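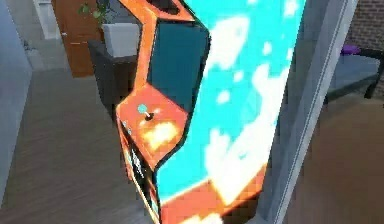
Gredbridge Upright Cabinet Series
Coin-Operated and Free-Play Equipment for Commercial Locations

Overview

Gredbridge supplies full-size upright game cabinets to family entertainment centers, hotels, movie theaters, campgrounds and public recreation departments. Cabinets are sold outright or placed under a service agreement, and every unit leaves the Cokthorpe plant tested, keyed and ready to connect to a standard grounded outlet.

The series is offered in two models. The Cokthorpe 6 is a single-player cabinet intended for lobbies, waiting areas and other locations with limited floor space. The Pratesham is a wider two-player cabinet for game rooms with regular evening and weekend traffic. Both models use the same power supply, monitor mount, coin door and lock set, so that an operator with a mixed floor may keep one stock of spare parts.

Construction

Cabinet bodies are built from sealed panels joined with steel corner brackets. All outside edges are finished with replaceable trim. The base is fitted with four leveling feet and two rear casters, which engage only when the cabinet is tipped backward for moving.

Side artwork is printed on a single sheet of vinyl and covered with a clear protective layer. Customers may choose from the standard artwork catalog or submit their own files. Custom artwork is subject to approval, and the customer is responsible for obtaining permission to use any names, characters or logos that appear in it. Replacement side sheets can be ordered at any time during the service life of the cabinet.

Controls and Electronics

Joysticks and buttons are mounted on a removable control panel that opens from the front with the service key. Each control is connected by a push-on terminal, and no soldering is required to replace a worn switch. The joystick may be set for four-way or eight-way movement by turning a plate on the underside of the assembly.

Sound level, game difficulty, coin value and free-play mode are set from the operator menu. Settings are kept when power is removed. A bookkeeping screen shows plays by day and by month, and the totals may be cleared only with the service key in the "audit" position.

Specifications

Power: standard household current, grounded outlet, one cabinet per outlet recommended
Maximum draw: 200 watts
Power cord: 6 feet, rear exit
Coin box capacity: one removable steel box with separate lock
Warranty on electronics: 6 months, parts and labor
Minimum order, dealer accounts: 6 cabinets

Site Requirements

Cabinets are intended for indoor use only. The floor must be level and able to support the cabinet and its players. A clear space of 6 inches should be kept behind the unit for air flow – cabinets pushed flush against a wall will run warm and may shut down during long periods of use. Direct sunlight should be avoided, as it will fade the side artwork and make the monitor difficult to read.

Locations open to the public are asked to keep a clear path in front of each row of cabinets. Local fire and access codes take priority over any layout suggested by Gredbridge staff.

Care and Cleaning

Wipe the control panel and side artwork with a soft cloth dampened with mild soap and water. Do not use ammonia-based cleaners on the monitor cover. Coin mechanisms should be brushed clean monthly. The fan filter, located behind the lower rear door, should be replaced every November or after 100 days of continuous operation, whichever comes first.

Delivery and Service

Delivery is made to a ground-floor entrance. Placement inside the building, removal of packing material and disposal of old equipment are available at extra charge and must be requested when the order is placed. Customers within 40 miles of the Cokthorpe plant may arrange pickup at the loading dock.

Service outside the warranty period is handled by Naseri Amusement Service under contract to Gredbridge. Please have the serial number ready when calling. It is stamped on a metal plate inside the coin door.

Requests for quotations, artwork templates and dealer applications should be directed to Haruto Honda, Manager of Commercial Sales. Prices and specifications are effective 7 April 2024 and are subject to change without notice.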